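Skellik Sorting Project - Gallery

Skellik is the student robotics project at Hasholm College. The group meets twice a week in the upstairs workroom and anyone on the engineering course can join. You don't need to have built a robot before.

The task this year is sorting. Two arms work over one tray of mixed parts, and the students have to get them to pick out what is wanted and leave the rest alone. The arms are driven by hand first, using a pair of grips at the front of the table. Those runs are recorded and the students use them to train the program that drives the arms on its own. The target is 50 good runs for each layout of the tray. A run is thrown out if it goes over 30 seconds or if the arms touch.

Ruoxi Lu and Hussam Saliba look after the recordings. Ilaria Bianchini wrote the checking script, which has been rewritten since October and is a good deal quicker. Shadi Abu Hammour keeps the parts list and sets out the trays. Rawan Abou Jaoude runs the sessions and is the person to ask about joining.

Building bricks are used for most of the practice work. They are cheap, they don't mind being dropped, and they land at awkward angles, so the grippers have to come in from different sides. The grey parts are harder as they tend to roll - we started putting them in with the bricks this term.

More pictures will go up after the Stivix open day, where the group will be showing the sorting task to visitors. Please ask Rawan before using any picture from this page elsewhere.

Page updated April 19, 2021 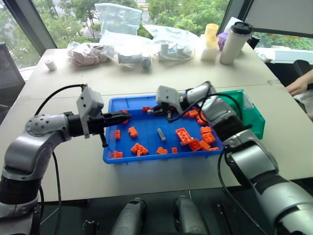
Both arms over the blue tray, with a grey cylinder in among the orange bricks.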